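Sudari Fixture Hall, Heludham
Frequently Asked Questions for Course Participants

What is taught at the hall?
The hall offers a short course in the handling, cleaning, and care of bathroom fixtures. Participants work with toilets, toilet seats, and the sheets and padded pieces used with them. Plumbing and tile work are not covered. Those subjects are part of the separate Trustden program, which has its own application form.

How long is the course?
The course consists of four sessions. Each session must be attended in full for a certificate to be issued. A missed session may be made up once, in the next available group.

Do I need previous experience?
No. Applicants must be able to work close to the floor for extended periods. Those who cannot do so should contact the office before registering, as bench places are limited.

What should I wear?
Participants should wear a short-sleeved or close-fitting top and trousers that allow kneeling. Rings and bracelets must be removed. Closed shoes are required on the stairs and may be removed on the mats.

Where does the work take place?
All practical work is done in the open hall. Fixtures are not connected to a water supply and may be laid on their sides for access to the base. Seats are handled as separate items. 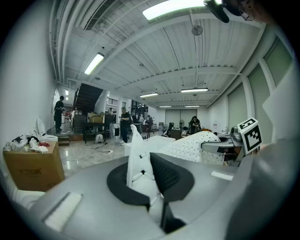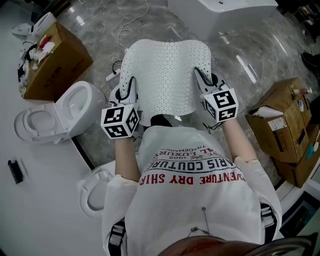 Practical work, Heludham hall

How should a perforated sheet be handled?
Hold the sheet by its near edge, at two points, and lift it evenly. It should not be dragged across the floor. Check both faces for grit before it is put down. A sheet with a torn hole or a split corner should be set aside and reported to the instructor.

May toilets be moved by one person?
No. Two people are required to lift or turn any toilet. Participants may slide a detached seat within their own work area without assistance.

How are the floors protected?
Stone floors mark easily. Ceramic pieces must be set down gently and must never be pushed. Acidic cleaners are not permitted anywhere in the hall, including on the fixtures.

Which cleaning products may be used?
Only the neutral cleaner supplied at the store counter, diluted at 100 milliliters to the bucket. Products brought from home will be held at the office until the end of the session.

What happens if an item is damaged?
Report it at once and leave the pieces where they are. Minor damage is not charged. Where damage results from disregard of these rules, a fee of 200 may be added to the participant's account.

Is there storage for personal belongings?
Small bags may be left on the shelves near the office. The hall does not accept responsibility for valuables.

How do I register or cancel?
Registration is handled by Farooqui, the hall's booking agent. Please quote course code 1654 in all correspondence. Cancellations received by noon on the Monday before the first session are refunded in full. Later cancellations may be transferred to another group but are not refunded.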